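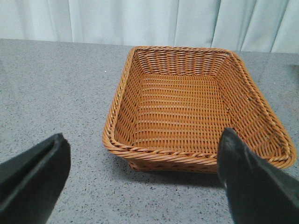
Does the basket need a liner before I start using it for packing supplies?

A liner is optional. Most of what goes into a packing station (tape, scissors, a marker, a pad of labels) can sit straight on the woven floor without any trouble. If you plan to keep small loose pieces in there, such as paper clips or twist ties, put in the cotton liner from the Levmont accessory pack or any piece of heavy paper folded to fit. Neither one needs to be fastened down.

Section 3: Setting up the supply basket

By now you should have your Levmont home packing station unpacked and the wrapping surface wiped down, and if you followed Section 2 you will have picked out the stretch of counter or table where the whole thing is going to live. Now we come to the basket, and we hope you'll forgive us for giving it a section all to itself. It is the part of the set that people write to us about the most, usually to say that they have started using it for something else entirely and would like to buy another. (You can, by the way. The order form is at the back of this guide.)

Set aside about 20 minutes for this section. It goes faster if you gather your supplies first, and it goes a good deal slower if you have to hunt through three kitchen drawers for the scissors, as most of us do.

What you will need

The supply basket
The cotton liner, if you want to use it
A soft, dry brush (a clean pastry brush or an old paintbrush is fine)
A damp cloth and a dry cloth
Your packing tape, scissors, marker, and labels
The Hernex drawer cards, which are in the flat envelope with your warranty slip

3.1 Before first use

1. Take the basket out of its paper sleeve and lift away the tissue. Look in the corners for any leftover twists of packing paper, which like to wedge themselves in there.

2. Hold the basket over the sink or a trash can, turn it upside down, and give it a few gentle taps on the base with the flat of your hand. A little dust or a few crumbs of fiber may drop out the first time.

3. Brush the inside, following the rows of the weave along the walls. Do the floor last. Then brush around the braided rim, going with the twist of it.

4. Run the dry cloth slowly around the rim and down the sides and feel for any strand end that is sticking up. If you find one, tuck it back under its neighbor with the tip of a blunt butter knife. A strand that won't stay tucked can be trimmed with small scissors, but please leave a little length behind.

5. Set the basket down where you mean to use it and press lightly on each corner. It should sit level without rocking. If it rocks, see 3.6.

Note: Strands in a woven basket are never perfectly even in color. You may notice a darker end here and there, or a wall that looks a shade deeper than the floor. These differences don't affect how the basket works and aren't covered as a fault under the warranty.

Caution: Do not pull on a loose strand to see where it goes. It goes a very long way.

3.2 Choosing the spot

The basket measures 396 millimeters along its long side and 210 millimeters from front to back, both taken at the rim. The sides lean outward on the way up, so it takes up more room at the top than it does at the bottom, and this catches people out when they are trying to slide it in next to a toaster or under a low shelf. Measure from rim to wall, please, and leave enough room at the ends for your fingers.

1. Put the basket on the side of your wrapping surface where your writing hand is. If two people share the station and one is left-handed, put it at the back in the middle and let them argue about the scissors.

2. Turn it so that a long side faces you.

3. Reach in and out a few times as if you were taking something from it. Your sleeve shouldn't catch on anything, and neither should your elbow.

4. Check that a flattened box can lie open on the wrapping surface without touching the basket. A box that bumps the basket will, sooner or later, push it off the far edge.

Note: Keep the basket away from the stove and from the splash zone around the sink. A sunny windowsill is a lovely place to look at it and a poor place to leave it, especially through June and the rest of the summer, when strong light can fade the weave and soften the glue on your tape.

3.3 Putting in the liner (optional)

1. Shake the liner out and find the seam. The seam side goes down.

2. Lay the liner on the floor of the basket and smooth it outward from the middle with your palm.

3. Let the edges run up the walls a little way. The liner is cut short on purpose and isn't meant to reach the rim.

If you have the Durkia liner from our older set, it will fit as well, though it bunches up somewhat in the corners. You can fold the corners under.

3.4 Loading the basket
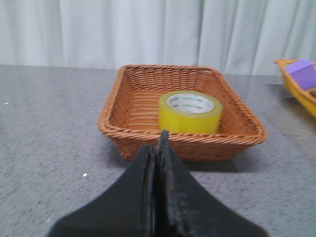

Tape comes first, whatever else you are planning to keep in the station, and we would ask you to get it settled before you add so much as a pencil. You will reach for it more often than everything else put together, and the other supplies have to find their places around it. Lay the roll on its side like the yellow one in the basket here, with the hole facing up, a bit to the right of the middle. Placed like that, it shows you its open center and the white core inside, and you can hook a finger into the hole and lift the whole roll out without scrabbling at the edges. Left-handed packers can of course mirror this. If your tape lives on a big handheld dispenser, put the dispenser on the table beside the basket and keep only your spare roll inside.

Once the tape has its place, carry on with the rest:

1. Put the scissors in along the back wall, closed, with the handles toward your writing hand. If yours come with a cover for the blades, use it.

2. Lay the marker along the front wall, with its cap pushed on until it clicks. We recommend one marker only. Two markers in a basket become one good marker and one dry marker, and you will always pick up the dry one when the mail truck is already on your street.

3. Place your pad of labels flat at the end away from the tape. A few loose sheets are fine too, as long as they are held under something.

4. Fold the loose end of the tape over on itself to make a little tab, so that you can find it again next time. Do this even if you are coming straight back.

5. Stand back and look. You should still be able to see a fair amount of the basket floor. If you can't, take something out.

Caution: Blades, box cutters, and craft knives do not belong in the supply basket, even for a minute. Keep them in the lidded tray described in Section 4, and keep the tray out of reach of children.

3.5 Using the drawer cards

The Hernex cards are there to help you decide what stays in the basket and what goes into a drawer nearby. Each card has a line for the item and a line for where it is kept. Fill one out for anything you use less than once a month: bubble wrap, string, tissue paper, those nice ribbons saved from the holidays. Put the item in a drawer, write down which drawer, and slip the card in under the label pad.

It may feel like a lot of fuss for a ball of string. Do it anyway for the first few weeks, and after that you can drop the cards if you find you don't look at them. Extra cards are item 106 on the order form.

3.6 If something isn't right

The basket rocks. Woven baskets can take on a slight lean when something heavy has been resting on them. Wipe the base with a damp cloth, set the basket on a flat surface, lay a couple of hardcover books on the floor inside, and leave it overnight. Let it dry out completely before you load it again.

The tape sticks to the weave. This happens when the cut edge of the roll has picked up some glue. Lift the roll slowly and straight up. Put a square of plain paper under it from then on, or use the liner.

The basket slides when you reach into it. Check that the counter is clean and dry. If it still slides, cut a piece of the rubbery mesh sold for lining shelves a little smaller than the base and set the basket on top.

Small things vanish. They have most likely slipped in under the edge of the liner. Lift the liner and look along the walls before you go out and buy more.

3.7 Looking after it

Brush the basket out whenever you change the tape roll, which makes it an easy job to remember. For marks, use a cloth wrung out in plain water and wipe along the strands, then dry with a second cloth. Don't soak the basket, don't put it in the dishwasher, and don't dry it on a radiator. The cotton liner can go in with an ordinary cold wash.

When you carry a loaded basket to another room, hold it from underneath with both hands. The rim is sturdy enough for lifting an empty one, but it wasn't made to take the weight of a basket piled with supplies.

With the basket loaded and in its place, go on to Section 4, Setting up the lidded tray. If you have the Amini add-on shelf, read the shelf leaflet first, then come back to Section 4 once the shelf is up.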